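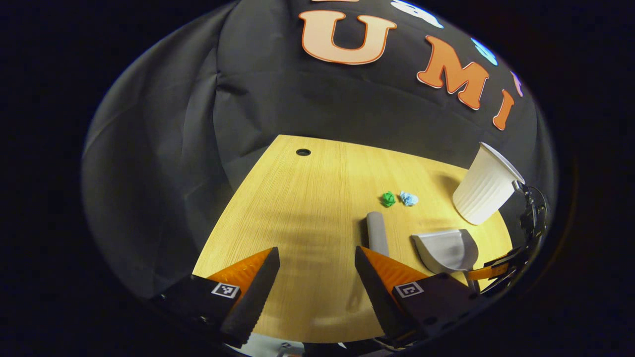

Table and backdrop with a big peach-colored U

Visiting Gakau: your questions answered

Gakau is a small river town with a ferry, a covered market, a lot of steps and some of the best walking we know. We have been taking people around it on foot for years and we still get excited when a new group steps off the boat! These are the questions that land in our inbox most often. Last updated 11 June 2022.

GETTING TO GAKAU

How do I get there?
Most visitors take the train to Pirzada and then the ferry down the river. The station and the ferry dock are on the same street, so walk downhill with the tracks behind you and you'll reach the ticket window. The crossing takes 43 minutes, and if the weather is kind, sit outside on the left. The cliffs come up on that side just after the second bend and it's a wonderful way to arrive.

Do I need to book the ferry?
For foot passengers, no. Bikes need a space, and there are only four on each boat, so get in touch with the ferry office a day ahead if you're bringing one.

Can I drive?
Yes, by the hill road. It's narrow near the top and the last part is closed to visitors' cars, so leave yours in the upper lot by the water tower and walk down. The steps from the lot are steep but have a handrail the whole way. With heavy bags, take the shuttle van, which stops at the lot gate and again at the market.

What if I miss the last boat back?
It happens every summer. There's a late bus from the market to Pirzada on Fridays and Saturdays. On other nights you'll be staying over, which is no hardship at all – ask at the Tevix guesthouse by the landing first, as they hold back a room when they can.

OUR WALKS

Which walk should I pick for a first visit?
The Old Landing walk. It covers the waterfront, the rope makers' lanes and the market, and it finishes beside the bakery, so you can guess what most people do next. Nii Zakaria leads it most mornings. He grew up on the lane behind the chapel and will happily go off route if somebody asks a good question.

What is the Jivby trail like?
It's our favorite! The path leaves town by the mill bridge, climbs through chestnut woods and comes out on the Jivby ridge, where you can see the river in both directions. It is 11 kilometers there and back, with one long climb in the first half. Wear shoes with a decent sole. You don't need poles, though plenty of people bring them and are glad of them coming down.

Are the walks suitable for children?
The Old Landing walk is fine for any age, and strollers can manage it if you skip the lanes (tell us when you book and we'll send the flat version). For the Jivby trail we ask that children be at least eight. The evening lantern walk falls somewhere in between: it's short and the pace is slow, but it finishes after many small people's bedtime.

Can I join in a wheelchair?
The waterfront and the market are level and paved, and the ferry has a ramp at both ends. The rope makers' lanes are cobbled and have steps in two places. Rafia Hayat has put together a route that stays on smooth ground and still gets you to the old customs house and the viewing deck. Please write to her before you travel, so she can check that the deck lift is running.

How big are the groups?
Small! We stop taking bookings once a group has a dozen walkers. If you're coming with a club or a class, we can split you between two guides and send you around in opposite directions.

Do you go out in the rain?
We do, and Gakau in the rain is lovely. The slate goes nearly black and the lanes empty out. We only call off a walk for high wind or ice, and you'll get a text by 7 a.m. if that happens. You can then pick another date or have your money back.

Are dogs welcome?
On the Jivby trail and the waterfront, yes, on a leash. The covered market doesn't allow them, so on the Old Landing walk you'd have to wait outside for the last stop.

BOOKING AND PAYING

How do I book?
Use the form on this site or come to the desk at the ferry landing. The desk opens when the first boat comes in. Same-day places are often free outside July and August.

How much notice do you need if I cancel?
Tell us by noon the day before and you'll get everything back. After that we refund 50 percent. Moving to a different date costs nothing at any time, as long as the walk hasn't started.

Should I tip the guide?
It's up to you. Our guides are paid a full wage and no one will be waiting with a hat. If you had a great time, a review helps us a lot.

WHILE YOU'RE IN TOWN

When is the market open?
Every morning except Monday. Go early for fish and late for plums and cheese, when the stallholders start bargaining. The noodle counter at the river end opens at 11 and is often sold out within a couple of hours.

Can I swim?
Yes, from the stone steps upstream of the ferry dock, between the two white posts. The water is cold even in August. Please don't swim below the dock – the current is strong there and the ferry can't stop quickly.

Is Gakau worth visiting in winter?
Very much so. The ferry runs fewer trips and several cafés shut, but in December the boats are strung with lights and there's a river procession that people come home from all over the country to see. Rooms for that week go early. January is the quietest month, good for anyone who wants the ridge to themselves.

Are there ATMs?
One, inside the post office, and it's only available during opening hours. Most shops take cards. The shuttle van and about half the market stalls don't.

Where can I leave my bags?
At our desk, free if you're walking with us. Tevix will also take bags for a small charge, and they stay open later than we do.

Is there a map I can print?
There is, on the Downloads page, in color and in plain black and white. Paper copies are at the landing too. Phone signal drops out past the mill bridge, so carry one or the other if you're heading for the ridge on your own.

My question isn't here. Who do I ask?
Send it through the contact form. Rafia reads everything and usually replies the same day, except on Mondays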